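Flumbridge Bedroom Laundry Set

Overview

Flumbridge is a collection of short clips about folding clothes on a bed. It covers the part of laundry that comes after the clothes are dry: spreading a garment out, smoothing it, folding it and putting it on a stack. Washing, hanging and ironing are not included.

The set has 662 clips from 36 bedrooms. The median clip covers one garment from start to finish. Longer clips, where a whole basket gets folded, were split at the point where a new garment is picked up.

What is in it

Garments are grouped into eight classes: trousers, shorts, T-shirts, long-sleeved shirts, dresses, towels, pillowcases and other. The last class takes in scarves, loose cloth and anything the annotators could not agree on. Dark garments laid lengthwise were the hardest to label, and a long black piece may be marked "trousers" with the low-confidence flag set.

Bed surfaces are labeled separately from garments. The values are sheet, blanket, quilt, woven mat and bare mattress. A bed can have more than one value. Woven sleeping mats are common in the set and come in both plain strips and strips with a patterned band.

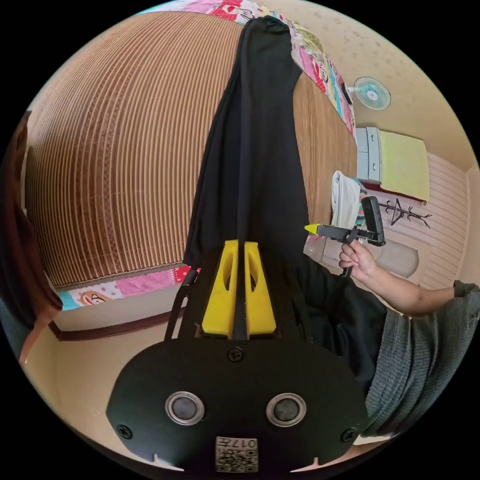
Surface labels matter more than we expected when we started. A sheet tends to move along with the garment when someone pulls a leg straight, while a mat mostly stays put. If you split the data for training and testing, split by bedroom so the same bedding does not end up on both sides.

Bedding at the far end of the bed is labeled only if it touches the garment. Printed quilts get the extra tag "pattern_busy". Use it to filter if you are working on garment outlines.

Files

clips/ holds the video, one file per clip
labels/garments.csv has one row per garment, 1149 rows in all
labels/surfaces.csv has one row per clip
splits/ has the train and test lists, by bedroom

Known problems

Black and navy are often confused in the color column. Seams and folds are not labeled as separate things, so a crease down the middle of a leg carries no mark of its own. Towels are underrepresented. Row order in garments.csv changed in the May update, so join on clip_id and garment_id.

Contact

Maya Hourani maintains the labels. Please include the clip_id when you report an error.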